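Workshop > Tips > Planning and Buying

Budgeting for a Two-Arm Tabletop Robot: What I'd Put on the List First

03/08/2020 – by Somtochukwu Okonkwo
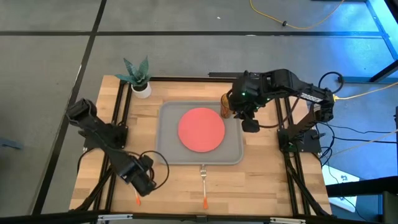 The arms are the fun part of the shopping list, so everybody prices them first, and I did too! My first budget for a table-setting station was two arms from Kilham at 1,759 dollars each and hardly anything else. Start with the table and work outward. Two arms mounted on opposite sides, with a tray, a plate and a cup between them, use up a tabletop fast, and the elbows can reach well past the edges of the wood. Measure your floor with that in mind – the footprint you need is the table plus the elbows plus room for a person to walk by with a cup of coffee.

Draw it full size before you order. I used masking tape on the garage floor and pushed a cardboard box around inside it for a whole evening, and I loved every minute. My first layout had an arm swinging straight into the water heater.

Rails and brackets
Buy more rail than the drawing says. I went with black Stullus rail and came up short on the back edge, then paid shipping twice. Get the brackets in the same order, and a bag of spare bolts in the right thread. A diagonal brace at the corners costs very little and takes out a lot of wobble.

Cables
Give cables their own line in the budget! Each one has to follow its arm through the longest reach you plan to use, so leave a loop of slack at the elbow and another near the gripper. Different colors help a lot when you're crawling around on the floor. Label both ends on the day you plug them in.

Tableware to practice on
Cheap and bright is great. A coral-red plate on a gray tray is easy to pick out, and forks with orange handles show up nicely on bare wood. Get duplicates of whatever you choose, from the same shop on the same day, so a cracked cup doesn't send you hunting for a match.

What it came to
Parts for mine ran to almost 4,000 dollars before the table, and the table was a butcher-block top I already had. My friend Onyekachi Osagie built hers with secondhand arms from Amato and stopped at 2,832, table included. She asked the seller to run every joint through its full travel before she paid, and I'd do the same next time.

Still on my own list for October: a second power strip, softer gripper pads from Ukus, and a better stool.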